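From: the Zimalero house concert list
Date: December 23, 2021
Subject: Re: [zimalero] Piano for the back room, and the winter program

Hi all,

I'm answering the note that came through on the digest, because it raised the thing I've been wanting to talk about for months! The quoted part first:

> Has anybody on the list moved from a digital piano to an acoustic
> upright for regular house concerts? We have been using an 88-key
> digital on a stand and it has served us fine, but our last singer
> asked for "a real one" and I did not have a good answer. The room is
> small, there are 49 chairs when we push it, and the floor is old.
> I worry about tuning costs and about the neighbors. I also worry
> that we would buy one and then find the singers still bring tracks.
>
> Second question, do people pay the accompanist separately or does
> the door get split evenly? We have done both and had grumbling
> both ways.

Yes, we did exactly this, and I would do it again tomorrow. We bought a used Gikard upright from a church in Jandwood that was closing its choir room. It had been tuned twice a year and it showed. The first night we had it, a jazz trio played the late set and the bass player stood with one hand on the side of the case through the whole ballad (he said he wanted to feel it). You don't get that from a speaker on a stand, however good the samples are.

On tuning: we budget for 4 visits a year. The first one was expensive because the pitch had to be raised, and the tuner had us wait 3 weeks before he came back to do it properly. After that it has been steady. The big change in our room was the heat. We moved the piano off the wall with the radiator and it stopped drifting between shows.

On neighbors: an upright is loud at the back. Ours faces into the room with its back to an inside wall, and we hung a heavy quilt behind it. The people next door now come to the concerts, so either the quilt works or they gave up.

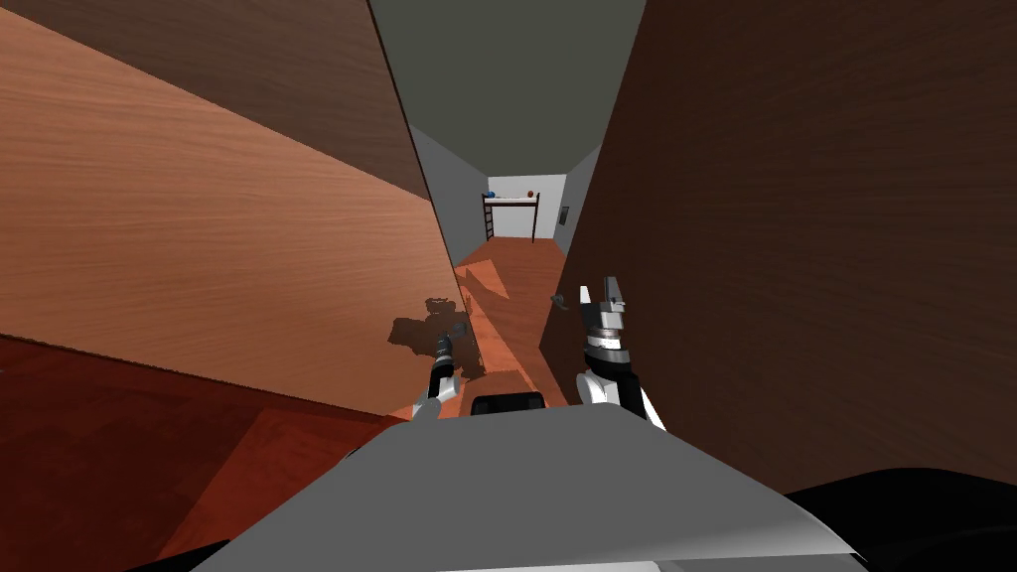

Sound in a small room is where I'd put your time before you spend a dollar on the instrument. For the first year we had the singer, the piano and the front row all fighting over the same few feet of air, and every soft song came out muddy. What helped was standing things up at the sides. Two big wooden panels with a narrow corridor between them, like the pair in the picture, are the arrangement I would steer you away from, by the way – we tried a couple of old doors facing each other like that and got a nasty flutter on every consonant. Turn one so it isn't parallel to the other, or put a rug over it, and clap your hands in the middle until the buzz is gone. It takes ten minutes and it's a lot of fun. Kids are great at it!

As for singers still bringing tracks, some do. We let them. One of our best nights last season was a woman who sang half her set to a laptop, then asked if our house pianist knew any Cole Porter, and the two of them went on for over 10 songs without a sheet of music between them. People were sitting on the stairs. I still get mail about it.

Now money. We pay the accompanist a flat fee that is agreed before the show, and it comes out of the door first. The rest is split between the performers. The grumbling stopped once it was written down and sent to everybody the week before. If the door is thin, the house covers the fee and we eat chili for a while.

One more thing on the floor. Have somebody look underneath before delivery day. Ours sits across the joists on a sheet of plywood, and the movers from Thomas wanted to know which way the boards ran before they would even quote us. They were terrific, and they brought their own ramp for the porch steps.

For the winter program we still have an open Sunday afternoon and would love a string player or a songwriter who hasn't played the room before. Write to me off list if that's you, or if you'd just like to come by and try the piano. The bench squeaks a bit in the low register, so lean right.

Happy holidays, and keep the questions coming!

Your host at Zimalero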